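Kunex site, cell 2, safety check
Fri 6 March. Checked by: Jhair Londoño

Emergency stop: OK. Reach is good from both sides.
Floor line: OK, repainted in February.
Arm speed with the door open: OK, 80 mm per second.
Gripper fingers: OK, tight. Small wear on the left one, keep watching.
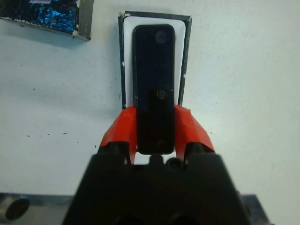

Lifting by hand: much less now. Before, the operators did more than 1000 lifts in one shift. They tell me the shoulders are better, but standing and watching makes them tired in another way. I ask for one chair.
Job rotation: NOT OK. Same person all week. Please correct before next check.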